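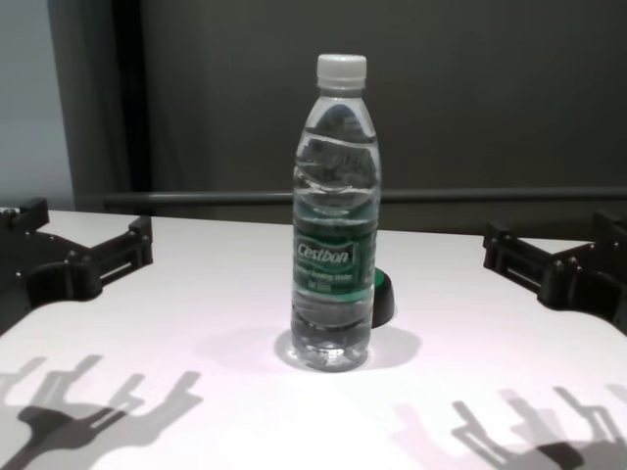

## Check the cell with an ordinary object

Most two-arm cells I am asked to look at have a calibration block. It is machined, square and gray, and it lives in a foam-lined case. The arms are lined up on it in June, the numbers are written down, and the block goes back in the case until somebody complains.

I think the block should stay in the case more often. For the weekly check of a gripper cell, a full bottle of drinking water is the better test piece, and I would make it the standard one.

The block is a good reference for position and a poor one for everything else. It is opaque, rigid and flat-sided, so a camera finds its edges under almost any lighting and a jaw closes on it squarely even when the jaw is slightly out of true. A cell can pass on the block and fail all afternoon on the product. Tove Hedegaard kept the log for the Bondanier cell over 203 shifts. Of the faults entered there, 28 came within a day of a clean pass on the block.

A bottle is harder to please. The wall is clear, so the vision system has to cope with the background showing through it, bent by the water. The ridges give the finger pads uneven contact. The sides yield under load, and a force setting that is too high shows up as a dent before it shows up in any trace. The label supplies one patch of solid color at mid-height, and a detector that has learned to rely on the label will give itself away as soon as the bottle is turned. 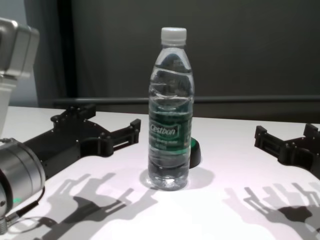 The usual objection is repeatability. Mikkel Bach at Trestora put it to me in writing: two bottles are never the same, and a reference that varies is no reference. He is right for absolute calibration, and I would not set a tool center point from a bottle. The weekly check asks a different question, whether the cell still handles what it handled last week, and a small amount of variation in the test piece is useful there. Keep the brand and size fixed, keep the cap sealed, and replace the bottle when the plastic has creased.

My own procedure is short:

1. Clear the table of everything that is not part of the setup. Wipe it down.
2. Open both grippers fully and park them at the left and right sides, fingers toward the middle.
3. Stand the bottle near the center of the table, label facing the chest camera.
4. Look at the live picture from every camera before moving anything. Shadows from the arms should not change where the detector puts the base of the bottle.
5. Pick and replace with the left arm, then the right, at reduced speed. Then repeat at working speed.
6. Turn the bottle a quarter turn and do it again.

Step 4 is the one people skip. With strong overhead light on a white top, the gripper shadows can be larger than the grippers and darker than most products. Oddur Nørgaard once spent two days on a drifting grasp point that came down to a lamp moved by the width of a hand. The arm was fine. The block had passed every time, being darker than its own shadow.

The wrist camera deserves the same attention. It sees the fingers from behind, and it is the only view in which you can compare them directly. With the gripper open, both fingertips should mirror each other. If one leans more than the other, check the screws in the linkage brackets before you touch the software. At Relulum we put a paint mark across each screw head and the plate beside it, and a broken mark is found in seconds. Our interval for the torque wrench is 1,000 cycles on new fingers. At 800 I have already found screws that turned, so I now treat the figure as an upper limit.

Cables come last. Run each wrist through its full range by hand with the drives off, and watch the cable at the connector. It should move freely and never pull straight.

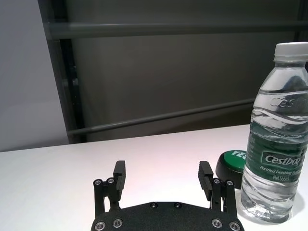
## What to write down

Record the bottle position, the finger opening, the force setting and the light level. Save one still from each camera and file it with the one from the previous week. Jouko Riihimäki prefers a numeric score, and has a spreadsheet that produces one – I have used it, and I still open the stills first. A tilted finger or a slack cable is plain in a pair of pictures and invisible in an average.

Keep the block for its proper work, after a crash or a change of fingers. For the other weeks of the year, buy water.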